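Newsletter > Tikcombe Community Hall > Odds and Ends

Does the ten-minute clear-up work?

Kalkidan Adugna came back from the Plunville hall in May convinced that every table there gets cleared in ten minutes flat. I have my doubts. Ten minutes is fine for cups. It is less fine once the music group, the tea things and somebody's biscuits have all ended up on one cloth.

Her method is to sort by kind before anything is carried off: rubbish, washing-up, things with a home. Fair enough, though a sponge belongs to at least two of those, and I've yet to meet anyone who agrees on bottles.

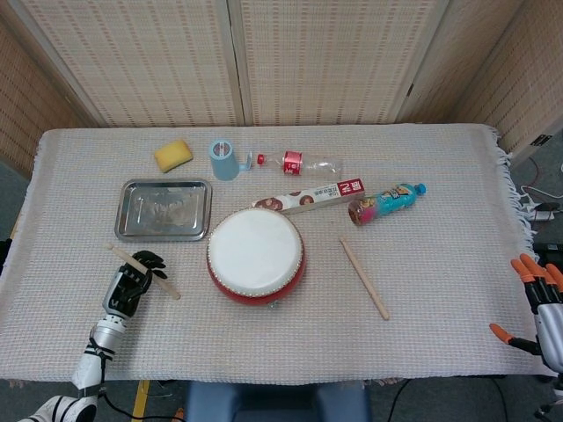
The drum and its sticks

My one firm view is that the drum goes first. Leave it till last and a stick gets rolled up in the tablecloth, and we have already paid for new ones. Drum and both sticks together, back on the shelf, then start on the rest. A tray is handy for the small stuff – provided it gets emptied afterwards, and ours tends to become a second table.

Widad Qudah wants labelled boxes, at some 40 pounds the set. I'd try a marker pen and old cardboard before spending that. Opinions to Henok Abdella by Wed 22 November, please.

You are receiving this because you signed up for hall news. Unsubscribe or change your preferences at any time.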